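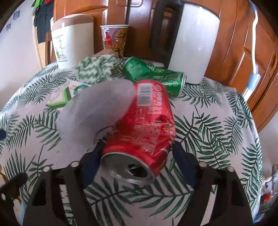

Caderno do projeto de pinças, turma de verão
segunda-feira, 16 de julho de 2018

Escrevo em português porque metade do grupo lê melhor assim. Peço que corrijam os meus erros a lápis e não a caneta.

Tarefa do dia: arrumar a mesa com as pinças de mão, para o exercício que vamos levar à prova de Bernholm em dezembro. As regras pedem objetos de casa, sem preparação especial. Usamos latas de refrigerante amassadas, o copo de papel, a caixa de cartão com janela de plástico, o pano verde e branco. A chaleira elétrica fica na mesa como obstáculo e não se toca nela.

Notas sobre a lata vermelha. Amassada no meio, ela oferece aos dedos uma forma irregular, e por isso o ponto de contacto muda de uma tentativa para outra. Prefiro pegar com a abertura virada para quem segura a pinça. Com a lata verde deitada logo atrás, é preciso entrar de cima, senão empurramos as duas. Na sessão passada eu entrava de lado e perdi muito tempo com isso.

Fizemos 21 tentativas no total, contando as que o grupo decidiu anular. A folha com os resultados está na pasta Stasovlow. Ainda não passei a limpo a última coluna e a minha letra ali é má.

A toalha de folhas de palmeira é bonita mas dá trabalho. O programa de seguimento confunde as folhas escuras com a borda dos objetos. Também brilha muito do lado esquerdo da mesa. Proponho não trocar a toalha, porque em Bernholm também não podemos escolher o fundo.

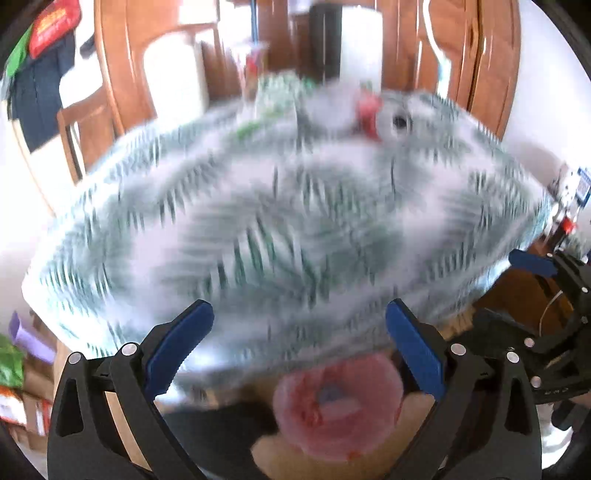 Duas pinças na mesma mesa

Passámos depois ao exercício a dois. As almofadas azuis abrem bem, mas quando a segunda pinça entra pelo lado direito é fácil bater nas articulações da outra. Combinámos uma regra simples: quem está de frente para a mesa avança primeiro, quem vem do lado espera com os dedos abertos e fala antes de mexer.

O movimento ainda é rápido demais. Nas gravações as folhas da toalha ficam em riscos e o método Turunen perde a posição. Baixar a velocidade na aproximação.

Para a próxima vez:
verificar os pinos das articulações antes de começar
trazer dois panos iguais
perguntar se o guião "Killer" (nome dado pela turma anterior, não por mim) ainda corre no computador novo
acabar a última coluna da folha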